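Westerberg Open Day – your questions
Page put together by Rory Tosh. Will keep adding as they come in, so check back.

When is it?
Sunday, September 5, 2021. Doors at ten, last people in by half three, lights off at four. One day only.

Do I need a ticket?
Yes. Free, but you need one. 200 places in the morning, same again after lunch. Book on the Westerberg site, pick a slot, bring the email on your phone or print it. If the slot says full then it is full – please don't ring reception.

I booked for March. Is that ticket still good?
No, sorry. March bookings were all cancelled and the list wiped. Book again.

Where do I go?
Unit 32, back of the estate, past the tyre place. Blue door. Not the front office, that is locked on Sundays. Sat navs send people to the loading yard, ignore it and keep going.

Parking?
Free at the back. Fills up by eleven. Bus stops at the estate gate but Sunday times are poor, check before you set off.

What is there to see?
Two halls. Hall one is Betov, the parcel sorting line, runs every half hour for ten minutes. Noisy. Hall two is Rivus, which is the kitchen table work, and runs more or less all day with a break at one. Talks upstairs in the small room, times on the door.

What does the kitchen demo do then?
Picking things up and putting them where they're asked to go. Strawberry on the plate, orange slice in the colander, that sort of job. Sounds dull, people stay for ages. The team will take requests from the floor if there's time – keep it to things that are on the table.
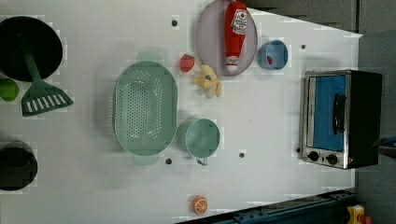
Requests get typed in by whoever is at the desk, so speak up, and wait til the last one is finished. One request per person while there's a queue. Children first if it's busy.

Does it always work?
No. Expect drops, expect misses. Expect it to stop dead now and then while somebody looks at a screen. If it stops, give them a minute, don't lean over to help. The log from our last practice week had 2,394 tries in it and plenty of those were bad ones. You are seeing ordinary work, the same as on any weekday.

Is any of the food real?
No, toys. Please don't add your own. Somebody always wants to try an egg.

Why toys?
They don't go off and you can drop them all day. Also cheap to replace when they go missing (please don't pocket the strawberry).

Is it somebody steering it or is it doing it by itself?
Both, depends on the session. Board by the table says which one is on. Mornings mostly steered by a person, afternoons mostly on its own. Ask if the board is wrong, it gets forgotten.

Can I have a go?
Over twelves, yes, in the steered sessions. Put your name on the sheet at the desk. Five minutes each. Tie long hair back, no scarves or lanyards. Under twelves can watch from the step.

How close can we get?
Up to the yellow tape. Not over it, not even for a photo. Staff will ask you once and then they will press stop and everbody waits.

Can I take pictures or film?
Yes in both halls, no flash in hall two. Not upstairs during talks, some of the slides belong to other people.

Who are Cinix?
They do the software for the Rivus table. Two of their people will be there after lunch, happy to take technical questions. If yours is long, email it first and they'll come ready.

Can I bring school groups?
Up to 15 on one booking, one adult to every six. Tell us in advance so we can give you a slot with a talk in it.

Wheelchairs, buggies?
Ground floor is flat all through. Talks room is up stairs and there's no lift, sorry. We play the talks on the screen in hall one as well. Buggies can be left by the cloak rail.

Food and drink?
Van in the yard, card only. Nothing to eat or drink in either hall, water bottles with lids are fine.

Is it loud?
Hall one yes. Ear defenders in the box by the door, small sizes too. Hall two is quiet apart from people talking. First hour is the calmest if crowds are a problem.

Are you hiring?
Yes, two posts. Sheets on the desk near the exit, closing date is on them. Don't hand CVs to the demo team, they will lose them.

Lost property?
Desk by the blue door till four, then email me.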